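Chapter 2
Sorting and the Household: How People Learned to Separate Things

Every home sorts. Spoons go in one drawer, buttons in another, and we seldom ask who began it.

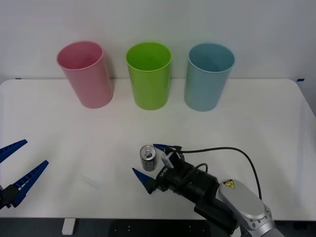 In the town of Vornen, a market rule of 1754 ordered sellers to keep grain, peas and salt in separate vessels. The fine was 21 pennies — a heavy sum for a small seller.

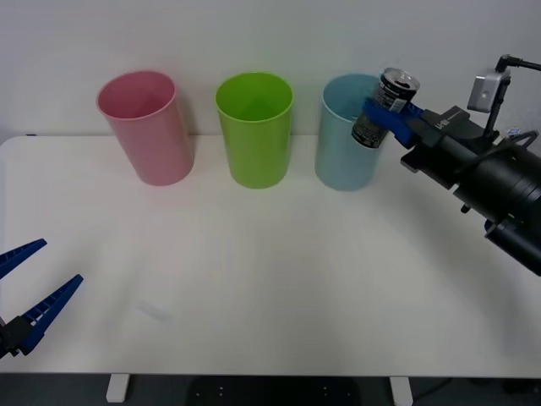 Figure 2.1. Pink, green and blue: color as a simple label.

Later, the port of Caldeira painted its barrels, so that workers who could not read were able to follow the same rule. 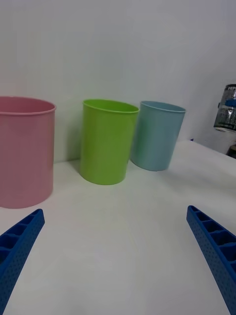
We return to the barrels of Caldeira in the second section, after the key terms.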